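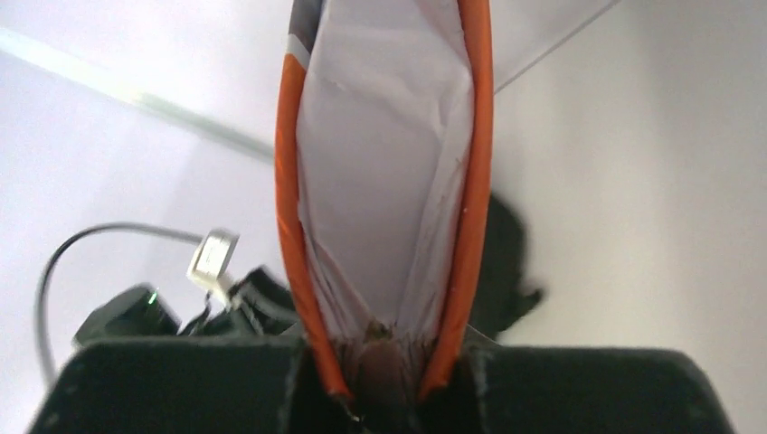 コイルファスナーのスライダーが途中で布を噛んで動かなくなったら、そのまま力を入れて引き切ってもいいですか。

引き切らず、来た方向へ少し戻してください。噛んだ布をスライダーの進む向きと直角に、横へゆっくり引きながら戻すと、たいていは外れます。外れないときの手順は下に書きました。

Varar かばん修理メーリングリストの皆さま

前回の投稿への返信です。先月のファスナーの相談に個別に返事をいただいた方もいましたが、同じことで困っている人が多いようなので、まとめてリストに流します。長いので、必要なところだけ読んでもらえれば十分です。

> Varar の皆さま
>
> はじめて投稿します。通勤に使っている布のかばんのファスナーのことで教えてください。
> 主室のファスナーが、閉めたあとで真ん中から開いてしまいます。スライダーは端まで動きます。
> 歯が欠けているようには見えません。もう片方の小さいポケットのほうは、開け閉めの途中で
> 裏地を噛みます。
>
> 近所の修理店に電話したところ、ファスナーの全交換になるだろうと言われました。
> かばんそのものはまだ使えるので直したいのですが、自分でできる範囲があるなら先に試したいです。
> 家にあるのはペンチと、手縫いの針と糸くらいです。ミシンはありません。
>
> それから、ろうそくを塗るとよいと読んだのですが、布に染みが残らないかも知りたいです。
> あと、スライダーを買うときは何を見て選べばいいのでしょうか。
>
> よろしくお願いします。

順番に答えます。

まず種類の確認

ファスナーには、樹脂の線をらせん状に巻いたコイル、樹脂の歯を一つずつ付けたもの、金属の歯のもの、の別があります。布のかばんに多いのはコイルです。指の腹でなでると、一本の編んだ線のように続いた手触りがあります。歯を一つずつ数えられるようなら、コイルではありません。

種類を間違えると、後で書く交換用スライダーが合いません。見た目が似ていても内側の溝の形が違います。金属用のスライダーをコイルに通すと、一応は動くのに閉まらない、ということが起きます。私は一度これをやって、半日無駄にしました。

表裏も見てください。コイルが表に見えているものと、裏返しに付けて表からはテープの平らな面しか見えないものがあります。裏使いのものには裏使い用のスライダーが要ります。引手の付いている側が逆になるからです。

閉めたあとで真ん中から開く場合

相談の主室のほうです。歯に傷みがなく、スライダーが端まで動くのに後ろから開いてくるなら、原因の多くはスライダーの口が広がったことです。長く使ううちに上下の板のすき間が開き、左右のコイルを十分に押しつけられなくなります。歯を疑う前に、まずここを見ます。

手順は次のとおりです。

一、ファスナーを全部開け、スライダーを開き始めの端まで持っていきます。閉じた状態で作業すると、コイルをつぶすことがあります。

二、スライダーの後ろ側、つまり閉めたときにコイルが出てくる側を、ペンチで軽く挟みます。左と右を片方ずつ、同じ強さで締めます。真ん中の引手の付け根は挟まないでください。

三、ほんの少し締めたら、閉めてみます。だめならまた戻して、もう少し締めます。一度で決めようとすると締めすぎます。

四、動きが急に重くなったら、そこでやめます。締めすぎたスライダーは、すき間に薄いマイナスドライバーを入れて戻せることもありますが、割れることもあります。とくに亜鉛合金のスライダーは曲げに弱く、二度三度とやり直すと折れます。

締めて直っても、口が広がるところまで使ったスライダーは内側も減っています。しばらくするとまた開いてきます。応急処置と考えて、その間に交換用を用意しておくのがよいです。

ペンチはギザギザのないものがいいです。手元にギザギザのものしかなければ、当て布をしてください。塗装がはげると、そこが布をこすります。

裏地を噛む場合

小さいポケットのほうです。これは故障というより、裏地の始末の問題であることが多いです。

噛んだ布を外すときは、スライダーを前へ進めないでください。進めるほど布が奥に入ります。引手を持ってわずかに後ろへ戻し、もう一方の手で布を横に引きます。斜め上に引くと布が裂けやすいので、テープの面に沿って真横です。これを小刻みに繰り返します。

それでも外れないときは、スライダーの脇のすき間に薄い板を差し込み、布との間に余裕を作ります。古いポイントカードを細く切ったものが使いやすいです。金属の定規は滑ってコイルを傷めるので、私は使いません。

外れたら、噛む場所を覚えておいて、そこの裏地をテープに縫い留めます。手縫いで足ります。テープの端から少し離れたところを、表に糸が出ないように細かくすくいます。コイルのすぐ脇まで寄せて縫うと、今度はスライダーが糸に当たります。縫い終えたら、糸を切る前に一度開け閉めして、引っかかりがないか確かめてください。

裏地の切り端がほつれて糸が出ているだけなら、糸を切って、切り端を折り込んで縫えば止まります。ほつれ止めの液を使う人もいますが、固まったところが角になってスライダーに当たることがあり、私は縫うほうを選びます。

ポケットに物を詰めすぎていないかも見てください。中身に押されて裏地がコイルの上に出てくると、縫い留めても噛みます。

汚れを落とす

締めたり縫ったりする前に、掃除をしておくと原因がはっきりします。砂や綿ぼこりが詰まっているだけのこともあります。

乾いた歯ブラシで、コイルに沿って端から端までこすります。次に、ぬるま湯に台所用の中性洗剤をほんの少し溶かし、歯ブラシを湿らせて同じようにこすります。びしょびしょにはしません。固く絞った布で洗剤を拭き取り、開いたまま陰干しします。乾くまで閉めないでください。テープが湿ったまま閉めると、金属のスライダーではさびの元になります。

スライダーの内側の汚れは見落とされがちです。細い綿棒を口から入れて回すと、黒いものが付いてきます。これを取るだけで軽くなったことが何度もあります。

海で使ったかばんは、洗剤の前に真水で塩を流してください。塩の粒が残ったまま動かすと、スライダーの減りが早くなります。

ろうそくの件

白いろうそくなら使えます。ただ、塗りすぎるとほこりを集めて逆効果です。閉じたファスナーのコイルの上を一度なで、数回開け閉めして、余分を乾いた布で拭き取ります。これで十分です。

染みについては、白いろうそくで染みになったことは私はありません。薄い色の綿布に、こすりつけるほど塗れば跡は残ると思います。心配なら、コイルの表だけに付けて、テープには触れないようにしてください。色付きのろうそくと、香りの付いたものは避けてください。

鉛筆の芯をこすりつける方法もありますが、明るい色の布には向きません。手にも黒く付きます。食用油と機械油は使わないでください。はじめは軽くなりますが、ほこりを吸って固まり、後の掃除が大変です。

専用のものでは Zakharchenko のスティックを使っています。一本 796 円でした。ろうそくとの差は、寒い日に白い粉が浮きにくいことくらいです。家にろうそくがあるなら、先にそちらで試してからでよいと思います。

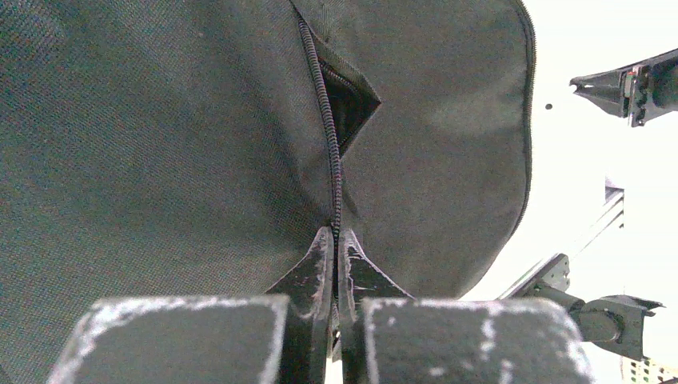 スライダーの選び方

見るところは、種類、表裏、号数です。種類と表裏は先に書いたとおりです。

号数は、今付いているスライダーの裏に数字で刻んであることが多いです。布のかばんの主室なら 5、小さいポケットや財布なら 3 をよく見かけます。薄れて読めないときは、コイルを閉じた状態で幅を測り、手芸店の見本と比べてください。測った数字だけで通販に注文するのは勧めません。同じ号数でもメーカーによって溝の深さがわずかに違い、通るけれど閉まらないことがあります。

できれば今のスライダーを外して店に持っていくのが確実です。外すと元に戻せない構造のときは、かばんごと持っていってください。店の人に見せれば、たいていその場で合わせてくれます。

引手の形も考えておくと後が楽です。引手がぶら下がるだけのものと、離すと止まる仕掛けの付いたものがあります。中身が詰まるかばんには止まるほうが向きます。リュックの主室のように両側から引くものは、止まらないほうが使いやすいです。

スライダーの交換手順

ファスナーの端が縫い込まれている場合は、端の縫い目を少しだけほどきます。ほどく前に、縫い目の位置をチャコか待ち針で印しておきます。私は携帯で撮っておきます。戻すときに必ず迷うからです。

古いスライダーを端から抜きます。端に金属の止めがあって抜けないときは、止めをニッパーで少しずつ起こして外します。テープを切らないように、刃の向きはテープと平行にします。

新しいスライダーの向きを確かめます。口が二つに分かれている側が、開くときに進む側です。ここを逆に入れると、閉めるつもりで開くことになります。左右のコイルの端をそろえ、片方ずつ溝に差し込みます。コイルの先がばらけていたら、はさみでわずかに切りそろえてから入れてください。

左右が同じ深さまで入ったら、両方のテープを一緒に持ってスライダーを引きます。閉じた面が波打つようなら、左右がずれています。抜いて入れ直します。何度か失敗するのが普通なので、急がないでください。

通ったら、端に止めを作ります。止め金具がなければ、丈夫な糸でコイルをまたいで数回巻き縫いにします。ボタン付け用の糸で足ります。最後に、ほどいた端を元の印に合わせて縫い戻します。

テープが破れている場合

これは手縫いでは長持ちしません。テープの織りが弱っているところに針を通すと、穴から広がります。コイルがテープから浮いているときも同じで、全交換を考えてください。

修理店の見積もりは、電話だけではなく現物を見せて取ったほうがよいです。相談の方の場合、電話では全交換と言われたそうですが、スライダーの交換で済む状態に読めます。店には「スライダーだけ替えられますか」と聞いてください。私の近くの Clornix という店では、小さいかばんの全交換で 2,000 円からでした。主室の長いものや、革との縫い合わせがあるものは、もっとかかります。

持ち込むときは中身を全部出し、噛む場所や開いてくる場所に糸で目印を付けておくと話が早いです。ガムテープは糊が残るのでやめてください。

しまい方

しばらく使わないかばんは、ファスナーを閉めてしまいます。開けたままだとテープに曲がり癖が付き、次に閉めるときに端で引っかかります。中に紙を軽く詰めて形を保ち、引手が布に押しつけられないようにしておきます。新聞紙はインクが移ることがあるので、薄い色の裏地には無地の紙を使ってください。

閉めるときの癖も影響します。片手で引手だけを斜めに引っ張ると、いつも同じ側の溝が減ります。もう片方の手で開き始めの端を押さえ、まっすぐ引いてください。角を曲がるファスナーでは、角の手前で一度止めて、持ち替えてから曲がります。

追加で聞きたいこと

相談の方へ。返事の際に、次のことを書いてもらえると助かります。

・スライダーの裏の刻印の数字
・コイルが表に見えているか、裏に隠れているか
・真ん中から開くのは、空のときもか、荷物を入れたときだけか
・開いてくる場所は毎回同じか

空のときも開くならスライダー、荷物を入れたときだけで場所が同じならコイルの傷みを疑います。場所が同じときは、そこのコイルを明るいところで見て、つぶれや浮きがないか調べてください。つぶれたコイルは、爪や針先で少し起こせることもありますが、溶けたり切れたりしているものは戻りません。

事務連絡

3 月の修理会は Jaltach の二階で行います。ミシンは使えますが、厚物用の針は各自で持ってきてください。コイル用のスライダーは黒の在庫があります。茶色は切れています。古いかばんからスライダーを外してある方は、捨てずに持ってきてもらえるとありがたいです。

リストへ返信するときは、件名を変えずにお願いします。引用は必要なところだけ残してください。

以上です。

Varar かばん修理メーリングリスト 連絡係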